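In February I decided to stop eating in front of the computer. My doctor did not ask me for it. I only noticed that I could finish a whole lunch and, five minutes later, not remember what it was.

Before, I worked from 7 in the morning and ate with one hand on the mouse. Now I close the laptop, sit in the kitchen and eat until I am done. The first days were very boring. I read the back of the rice package two times. Then I started to hear the street, and the neighbor who practices the same song on the piano, always with the same mistake.

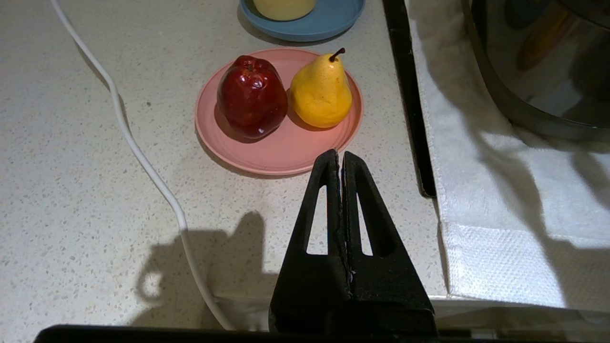 My friend Garnet Kowalchuk told me that I should write down every meal, like she does. She is on page 209 of her notebook. I tried for one week and I did not like it – it became one more task, and I have enough tasks at Paquette already.

What helped me more is fruit in the afternoon. In my parents' house we always had a pear or an apple at four o'clock, cut with a small knife, and everybody sat down for it. I had forgotten this completely. I am 52 now and I still cut the pear the way my father did, from the top, in long pieces.

On bad days I still eat at the desk. Yesterday was one of them.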